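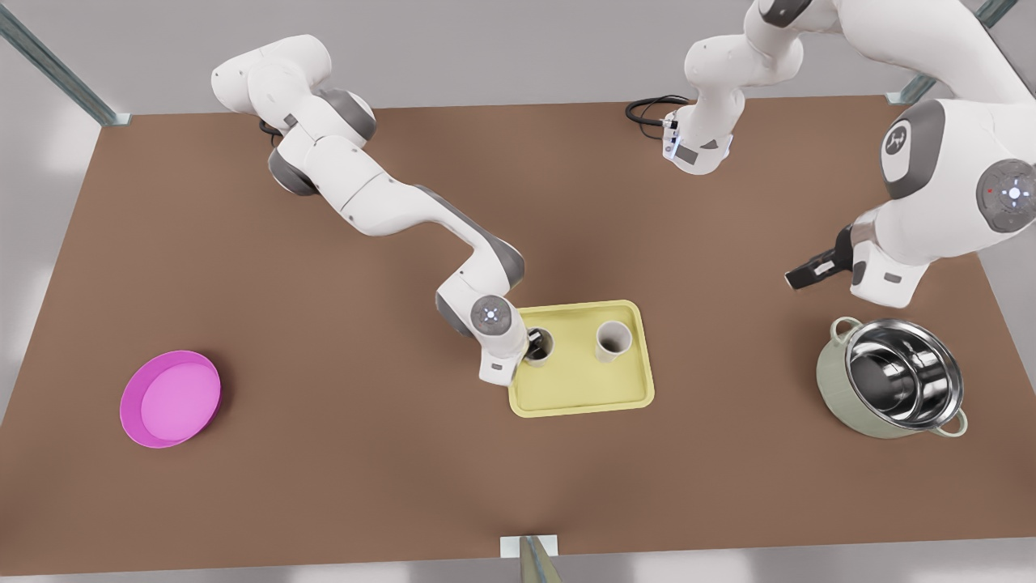

Horen render of the bench, right gripper down inside the left cup on the tray.

Ticket 2210: Right gripper won't let go of cup in sim
Opened: 15/07/2018
Product: Jekbridge, with the Horen simulator
Status: Open, waiting on reporter
Category: Grippers / contact

Hi all,

First ticket here, so tell me if I've put it in the wrong category. I'm building a two-arm table setup in my share of the Gunnlaugsson workshop and I'm trying to get the whole pick and place routine going in Horen before I let the real arms anywhere near my kitchenware. The sim table has a yellow tray with two beige cups on it, a magenta bowl off to the left and a green pot to the right. The job is a simple one (ha). Right arm picks up the left cup, carries it over to the bowl, sets it down inside, goes home. Left arm waits over by the pot and does nothing at all until it's called.

What happens: the right gripper goes down into the cup, opens out against the inside wall and lifts, all good. It gets to the bowl, I send the release, Jekbridge reports the release as done, and then the arm heads home with the cup still stuck on the fingers! No error, no warning, nothing in the log that I can make sense of. The gripper state even says "free" while it's waving a cup around.

I'm picking from the inside because my fingers are stubby and don't open wide enough to go around the cup. So "grip" for me means fingers apart and "release" means fingers together, the reverse of what the sample project does. I have the invert flag set to true for the right gripper.

Things I've tried so far:

Restarted Horen and Jekbridge, in both orders. Same.

Dropped the finger friction in Horen to almost nothing. The cup started slipping during the lift, so the setting clearly gets read, but on the runs where it did make it to the bowl it still wouldn't come off.

Swapped to the right-hand cup on the tray. Same thing.

Ran the left arm through the same routine with the pot moved out of its way. It lets go perfectly every time. This is the one that's driving me nuts, as I built the left config by copying the right one and changing the names.

Config is attached as text. Control loop is at 500 Hz, release wait is 20 ms. Happy to run whatever you want me to.

Reply from Jekbridge support

Thanks for the detailed report, and the category is fine. Could you open the contact panel in Horen, run the routine up to the release, and tell us whether the finger joints move at all when the command goes out? Please also check which Braseo gripper profile each arm loads at startup. It's printed in the first few lines of the Jekbridge console, before the joint list.

Update from reporter

OK, so the fingers do move! They twitch inward a tiny bit and then spring right back out against the cup. I'd never have spotted it without the panel, the cup hides most of it from where I have the view set.

And the profiles are different. Left loads the Braseo profile from my project folder. Right loads one from the Horen install folder, with the same file name, and that one has 46 as the hold force and a line called hold_after_release set to on. Mine doesn't have that line. I think I unpacked the samples there back when I was first poking at this and forgot all about it.

Renamed the stray file, restarted, and now the right arm loads the correct one. The cup comes off in the bowl. I ran it over and over with a coffee in my hand and it let go every time.

Two questions before you close this:

1. Why would the right arm look in the install folder first and the left one in the project? Both paths are written the same way in my config, I've compared them line by line.

2. Could the console say something when it finds two profiles with the same name? Even one line would have saved me an evening.

Reply from Jekbridge support

Glad it's releasing. On the first question, we suspect a trailing space after the right arm's profile path. The attached text may have lost it, so please zip the original file and send that instead. The second has gone in as a feature request, linked to this ticket.

Update from reporter

Zip is attached. And yep, I just put the cursor at the end of that line and there's a space there - arrgh. I've left it in the zipped copy so you can see it. Please keep the ticket open until I've tried the release with both cups in the bowl, I want to do that tonight with the space taken out and the stray file put back.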